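Doltmont Orchid Supply - Customer Help Desk
Ticket: Phalaenopsis leaves going soft after repotting
Opened by: Menaka Kanagaratnam
Opened on: 3/6/24
Category: Plant health / Watering
Status: Solved

Menaka Kanagaratnam wrote:

Hello, I bought two Phalaenopsis from you in the fall, both in the clear pots. I repotted them into the Waneck medium bark mix, as your care sheet says. One plant is doing well. The other one has soft leaves, and the two lowest leaves have wrinkles along the middle. The top leaf is still firm and has a good green color. There is no smell from the pot and I did not see any insects.

What I did until now:

I watered every seven days, in the morning, and I let the water run out from the bottom.
I moved the plant away from the window, because I thought it was too much sun. Nothing changed.
I gave more water for two weeks. The leaves became softer, I think.
I stopped the fertilizer.

Humidity in the room is 70 percent when the humidifier is running, and lower at night. I do not know if I should water more or water less. Everywhere I read a different answer. Please tell me which one it is, I do not want to lose this plant.

Liya Mersha (Help Desk) wrote:

Hello Menaka, thank you for the clear list, it saves us both some time.

Soft leaves mean that the plant is not getting enough water into the leaves. This can happen when the bark is too dry, and it can also happen when the bark is too wet and the roots have died. From above the two cases look the same, so we must look at the roots first. Please do not change the watering before that.

Take the plant out of the pot and shake off the bark. Press each root softly between two fingers. A good root is firm, green or silver-white. A dead root is brown and flat, and the outside slides off and leaves a thin string. Please write back how many good roots there are, only approximately, and if the center of the bark was wet or dry.

Menaka Kanagaratnam wrote:

I took it out this evening on the kitchen table. The bark at the sides was dry, but in the center there was a ball of old moss, very wet, directly under the stem. I did not know it was there. I think it came from the nursery and I left it inside when I repotted. Most roots close to the moss are brown and flat. Outside of it there are a few firm ones, and one new root with a green tip.

I did not cut anything yet. The plant is lying on a dry towel.

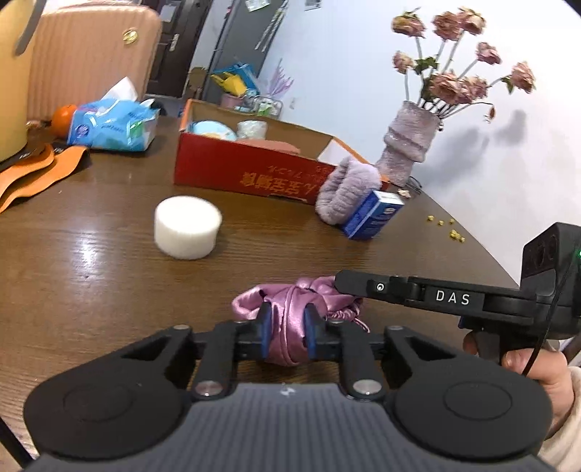 Iestyn Voyle wrote that he had the same trouble with a white Phalaenopsis in April last year, with the same wet moss plug in the middle, and that he lost half the roots before he found it. In his case the plant made no new leaf for a long time, but it lived. He advised to pull the moss out in small pieces under running water, because it holds on to the good roots also, and to use a smaller pot after that.

Liya Mersha (Help Desk) wrote:

Iestyn is right about the pot. Menaka, please do the following:

1. Remove all the moss, with lukewarm water and your fingers. Tweezers are fine for the last pieces.
2. Cut the brown, flat roots with clean scissors. Keep every firm root, even if it looks ugly.
3. Leave the plant in the air overnight.
4. Repot in fresh bark, in a pot that just fits the roots. Do not use the old bark again.
5. Wait three days, then water with 300 ml and let it drain completely. After that, water when the bark is nearly dry, and forget the seven days.
6. No fertilizer until the new root is as long as a finger.

The wrinkled leaves will maybe not become smooth again. Please do not cut them - the plant still uses them.

Menaka Kanagaratnam wrote:

Everything is done. The moss took me over 2 hours. The plant is now in a Skastwood clear pot, one size smaller, and it moves a little when I touch it. Is this a problem?

Liya Mersha (Help Desk) wrote:

Yes, a loose plant breaks its new root tips. Put a thin stake next to the stem and tie it with a soft clip, not tight.

Menaka Kanagaratnam wrote:

An update after five weeks. The top leaf is firm, and the green root has reached the side of the pot. There is also a second new root above the bark. One of the old leaves became yellow and fell off, the other is the same as before. I checked my other plant too, and there was moss inside, but smaller, and I removed it. You can close the ticket. Thank you, and thanks to Iestyn.

Ticket closed by Liya Mersha. Note added for the care sheet: check for a moss plug under the stem when repotting.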